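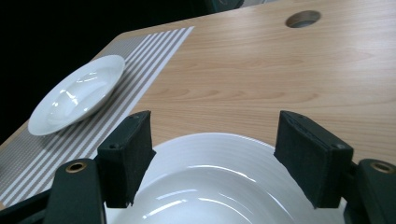
Chapter 4
Pacing: Learning to Go Slow

My first long race was a disaster, and I'm going to tell you all of it, because this chapter makes a lot more sense once you know how badly I got it wrong. It was the half marathon in Terville, one October, and I'd trained for it pretty well (for me, anyway). I had new socks! I had a plan taped inside my hat! Then the start horn went off, everybody around me shot away, and I went right along with them.

The first two miles felt wonderful. I passed people. I waved at a dog. By mile five my legs were full of sand, and by mile nine I was walking up a hill so gentle that a kid on a scooter was coasting along beside me. There were 1531 finishers that day and I came in 1187th, after spending the first stretch way up near the front with folks who had every right to be there.

What bugged me most was that I was fit enough to do better. The following spring I ran the Pelden half on almost the same training, started so slowly that I felt silly, and finished 891st in a field about as big. I also ate a huge plate of pancakes afterward instead of lying on a gym floor, and that counts for a lot in my book.

So this chapter is about pace — what it is, how to find yours, and how to hang on to it when you're excited. We'll start with the talk test, which you can try on your very next run. If you can get out a full sentence without gasping, you're at an easy effort, and easy is where I'd like you to spend 70 percent of your weekly miles for now. After that we'll get into splits (just the time each mile takes you) and work through my own from Terville, ugly as they are.

You'll want the running log you began in Chapter 2. Pick out three runs you remember well, one that felt great and two that didn't, and copy down the time for each mile. Keep that page handy — we'll be scribbling on it in the next section.

We use cookies to improve your reading experience. By continuing to browse, you accept our cookie policy. Accept | Manage settings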